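About Us

Hello, and welcome to Gidcombe Bread School! I'm Innes Morrison, and I teach people to bake bread in the old chapel hall at Drundholm. I started with a sourdough starter from my aunt (it's called Buchanan, it lives in a bucket, it's older than some of my students) and a very patient oven. That was a good few years ago, and I still get a daft grin every time a loaf comes out with a proper crackly crust.

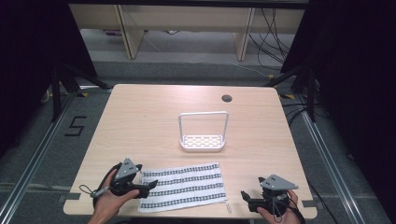 Photo: Innes Morrison / Gidcombe Bread School

We run small classes, up to 20 people at a time, and they start at 9.30 with tea and toast. The beginners' day covers a white tin loaf, a soda bread and a tray of rolls. If you've got those under your belt, come to the sourdough weekend, which runs over 2 days so the dough can sit overnight and you can go to the pub. We've had 1,391 people through the door so far, including one gentleman who came for the rolls day three times and says he'll be back!

All our flour comes from the mill at Gurkdale, just up the valley. They grind it slowly and it smells wonderful, a bit like a hayloft. I do sell it in the shop, along with scrapers and proving baskets, though the wholemeal goes quickly in April when everybody seems to get the baking bug.

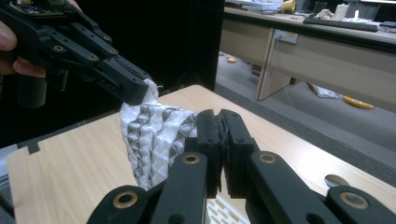

Rolls are where I'd tell anyone to begin. You need 600 grams of strong white flour, a bit of salt, yeast, warm water and some elbow grease, and you'll have something to eat by lunch. Cover the dough while it rises and leave it be, no peeking. I use a plain tea towel for that, but a white one with grey zigzags and triangles would do the job just as well, so long as it's clean and you've given it a dusting of flour. Then shape them, let them puff up again and get them into a really hot oven.

Gift vouchers are available all year and you can book by phone or at the hall. Bring an apron and a tub to carry your bread home in.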